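Section 4. Working Alongside the Sorting Cell

4.1 Purpose of this section

This section is for staff assigned to the mixed-goods line at the Wosteck site. It explains how the Trollberg sorting cell is prepared for a shift, what the operator is expected to do while it runs, and how duties differ from those of the former hand-sorting stations. Staff who have not completed the Drelomport operator course must not start the cell, but may assist at the supply table.

4.2 What changes for operators

Under the earlier arrangement, each sorter picked items from a bin by hand for the length of the shift. The cell now does the repeated picking. The operator fills the bins, watches the picks, deals with items the arm cannot take, and records the reason for each one. One operator may supervise up to 2 cells. No operator may be assigned to a cell and to a hand-sorting station in the same shift.

Pay grade and break times are unchanged. The hourly item target that applied to hand sorting does not apply to cell operators, and the pick counter on the screen may not be used to measure individual performance.

4.3 Before the shift

1. Confirm that the arm is in its parked position and that the status screen shows HOLD.
2. Check that both bins are seated firmly and that the clamps are tight. Do not move a clamp to a new position without a line lead present.
3. Remove dust, labels, and packing scraps from the bins. Scratches on the bin floor are normal wear and need not be reported.
4. Place a mixed batch in the picking bin. Items should lie in a single layer, with some space between them where possible.
5. Leave the work area and press READY.

CAUTION: Never reach into a bin unless the screen shows HOLD. The arm may pause between picks and start again without a sound.

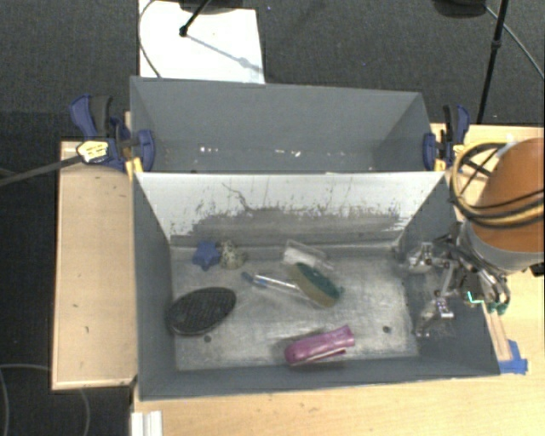
A good batch includes different shapes and surfaces. Operators who came from hand sorting often know which items give trouble, and this knowledge should be written in the item notes. The planning office reads these notes every month and uses them to decide which goods stay on the hand line.

4.4 During the shift

1. Stay within reach of the stop button while the cell is running.
2. If the arm misses the same item three times, press HOLD and wait for the screen to confirm.
3. Take the item out by hand and place it on the exceptions shelf.
4. Enter a reason code. Code 38 is used for clear packaging.
5. Press READY to continue.

NOTE: A high number of exceptions is not an operator fault. Do not leave a difficult item in the bin to keep the count low — the records are needed in full.

4.5 Service interval

The Lã service screen shows a reminder after every 200 batches. Wipe down the bins and check the clamps at that point. At 1000 batches the cell locks and must be released by a technician. Operators may return to the hand line during this time, or use it for training hours, as agreed with the line lead.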